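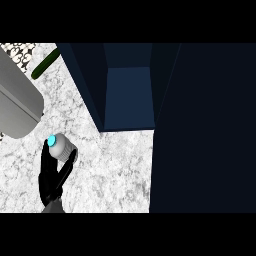
Section 6: Installing the Under-Counter Water Filter

This section covers the Enevel two-stage filter in a kitchen with a standard sink cabinet and a separate drinking faucet. If the filter is going into a cabinet with a garbage disposal on the same side as the cold water valve, read the clearance note at step 4 before you drill anything.

Before you start

Check that the cold water valve under the sink closes fully. Turn it off, open the kitchen faucet, and wait. If water keeps dripping after two minutes, the valve needs to be replaced first. Do not rely on the filter's own lever as a shutoff.

You will need a drill, a Phillips screwdriver, an adjustable wrench, a towel, a bucket, and a pencil. Thread tape is in the parts bag. The blue tubing is for filtered water and the white tubing is for the supply. They are the same diameter and will fit either port, so keep them apart.

CAUTION: Connect to the cold water line only. Hot water will damage the cartridges and the housing seals.

Mounting the bracket

1. Empty the cabinet and lay the towel on the cabinet floor.

2. Hold the bracket against the side wall of the cabinet with the arrow pointing up. The bottom edge must be at least 6 inches above the cabinet floor so that the cartridges can be lowered out when you change them.

3. Mark the screw holes with a pencil and drill pilot holes. Do not drill through the cabinet wall. On thin side panels, use the short screws.

4. Fasten the bracket, then hang the filter head on it. Push down until both tabs click. Note: the head sticks out farther than the bracket. With a disposal in the cabinet, hold the head in place and check for clearance before drilling.

Installing the drinking faucet

If your sink has a spare hole, remove the cover and use it. If it does not, the countertop has to be drilled.
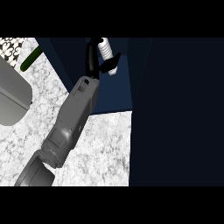
Page 14

CAUTION: Marble, granite, and other stone tops can crack when drilled. Have a stone fabricator make the hole. Damage to countertops is not covered under the Munro limited warranty.

5. Slide the base plate and rubber washer onto the faucet stem and lower the stem through the hole.

6. From below, thread on the plastic washer and the nut. Tighten by hand, check that the spout faces the sink, then give the nut a half turn with the wrench.

On polished stone, wipe the area around the hole with a damp cloth and let it dry before you set the rubber washer. Do not use plumber's putty, as the oil in it can stain marble. Vinegar and lime removers will etch marble and should be kept off it too.

Connecting the tubing

7. Close the cold water valve and open the kitchen faucet to release pressure. Put the bucket under the valve.

8. Disconnect the faucet hose from the valve, screw the tee adapter onto the valve, and reconnect the hose to the top of the tee.

9. Cut the white tubing to length with a square, clean cut. Push it into the side port of the tee until it stops, then pull back gently. It should not move.

10. Connect the other end of the white tubing to the port marked IN on the filter head.

11. Run the blue tubing from the port marked OUT to the faucet stem. Leave enough slack to lift the head off its bracket. Avoid tight bends.

Inserting the cartridges and flushing

12. Remove the caps from both cartridges. The sediment cartridge goes on the left and the carbon cartridge on the right. Turn each one clockwise until the lines meet.

13. Open the drinking faucet, then open the cold water valve slowly. Expect sputtering and some black carbon dust.

14. Let the water run for 15 minutes, close the faucet, and check every fitting with a dry paper towel. Check again the next morning.

Note: Cloudy water during the first few days is trapped air. It clears from the bottom of the glass upward.

Replacement cartridges are sold in sets of 2 under part number 153. Owners with the older Fultwood head need the adapter ring, ordered separately from Stevham Parts.

Revised 9/3/25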